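Driving the simulated arm, week two
March 2024 | by Mulcahy
14 shares | 1 comment

I have now recorded 63 demonstrations with the Grumum controller and thrown out more than I'd like to admit. The idea is simple enough. I steer a simulated arm with my right hand, the software logs every move, and later a policy gets trained on the log. My target is 80 good ones before I train anything.

I drive from the wrist view alone, because it's one of the views the policy gets. It takes some getting used to. At times you have two open fingers, a lot of black, and one thin gray rod to steer by.
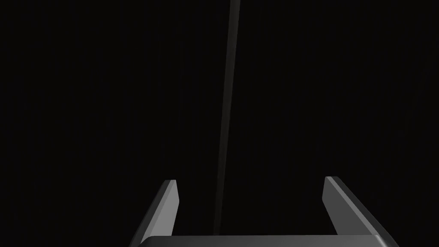 Slow down near the handle

My first runs at the cabinet were too fast. I'd swing in, miss, back off and try again, and all of that went into the log. A policy trained on it learns the missing too. So now I stop short, line up the wrist, and only then go in.
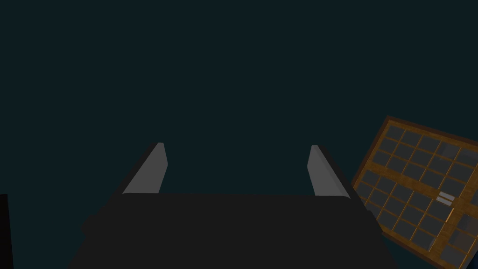 Turning the wrist is still the part of teleoperation I do worst. The controller lets me rotate and move at once, but if I do both my hand drifts and the path comes out wobbly. I've gone back to one at a time. With the cabinet leaning over to the right like that, I match the fingers to the slant of the little gray handle first, then move across. It costs a few seconds per demo and the logs are a lot cleaner.

The ball is easier. I bring the open fingers up on either side of it and close late. I had been closing early out of nerves -- same as I do with the claw machine at the arcade. 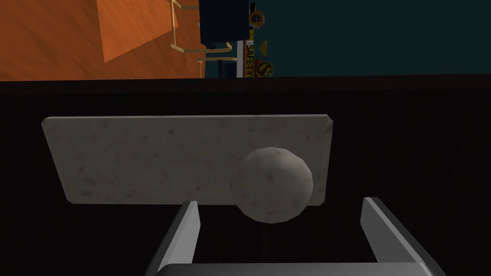

Ball between the fingertips, gripper still open.

Next is deciding what to do with the pauses. My longest demo ran 3000 steps, and 646 of those were me sitting still and thinking. I'm inclined to trim them, but I also don't want jumps in the path. For now I keep the raw file and a trimmed copy -- disk space is cheap.
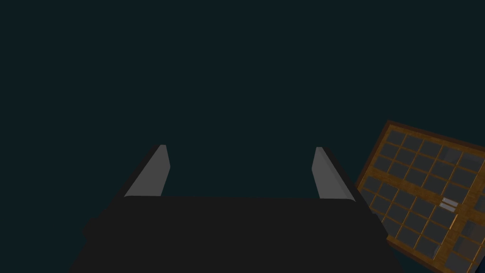 Mairéad Ó Conaill commented that she'd leave the short pauses in and cut only the long ones, and that 80 demos might be plenty if they all start from different spots. Mine mostly start from the same one, so I have some redoing to do.

Related posts
Setting up the Grumum controller
Trurnwood, first impressions
What I got wrong last July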